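Up at five again for the shearwater burrows, and my calves are killing me! Hiba swears the path from Nudton gets steeper every night. We checked the two nests by the old wall and saw nothing, only a lot of angry scuffling underground - but Eusebio heard a chick, so I'm hopeful. 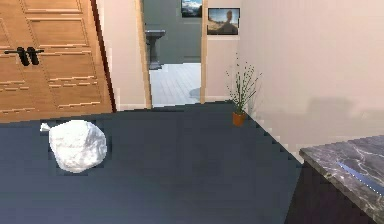

Double doors, black handles.

Back for pancakes, then a long nap. Kai-wen wants us on the late boat to Evby tomorrow, bringing warm socks and the good flashlight.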